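Section 5. Running the simulated tabletop demonstration for visitors

This section covers set-up and operation of the Kestcombe tabletop demonstration on a visitor screen. It assumes that the Panyasiri simulator is installed and that the operator has completed Section 4 (Accounts and licenses). For demonstrations with a physical arm, see Section 6.

5.1 Before visitors arrive

1. Start the demonstration computer and log in as "openday". Do not use an administrator account on a public screen.

2. Connect the visitor display before opening the simulator. If the display is connected later, the render window opens at the wrong size and must be restarted.

3. Open the simulator and select Scenes > Tabletop > Clipboard and Box.

4. Wait until the status line reads READY. The first load takes some 96 seconds. Later loads are shorter.

5. Set Playback Speed to 100 percent. Visitors tend to misjudge what the arm can do when it is shown faster.

6. Run the scene through 2 full cycles with the display turned away from the entrance. Check the log for red entries.

NOTE: A yellow entry reading "contact solver relaxed" can be ignored at this stage.

5.2 Placing the display

Stand the display at the end of the aisle, facing the entrance. Leave room for a wheelchair to turn. Run all cables behind the stand and tape them to the floor — loose covers are not acceptable at Rirkutside, where the hall is shared with other exhibitors.

CAUTION: Keep the keyboard on the operator's side of the stand. The space bar resets the scene without asking for confirmation.

5.3 Running the demonstration

1. State at the start that the arm on the screen is simulated. Repeat this for each new group.

2. Press F5 to begin the cycle.

3. Pause with F7 when the gripper is over the clipboard. Most questions come at this point, and a still view is easier to talk over than a moving one.

4. Name the objects on the table: the clipboard with its printed sheet, the black mat, and the small blue box on the mat. Point out the green square on the sheet if visitors ask how one object is told from another.

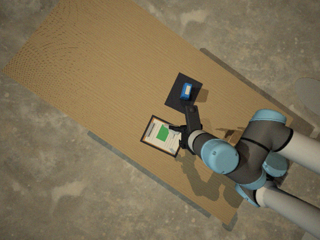
5. Press F7 again to resume. Let the cycle finish before taking further questions.

6. Press F9 to return the arm to its start pose. Wait for READY before the next group steps up.

NOTE: If the arm stops partway through a cycle, press F9 once. Pressing it repeatedly queues a reset for each press, and the arm will appear to twitch.

5.4 Changing the viewpoint

The default viewpoint looks down on the table. To change it, hold the right mouse button and drag. Release the button before pressing F5. Viewpoints can be saved under View > Store, but stored views are lost when the Astine plug-in is updated. Write down any settings you want to keep.

5.5 Closing down

1. Press F9 and wait for READY.

2. Export the log to the shared folder. Sunee Kaewmanee reviews the logs from each open day and should be told of any red entries.

3. Close the simulator, then disconnect the display.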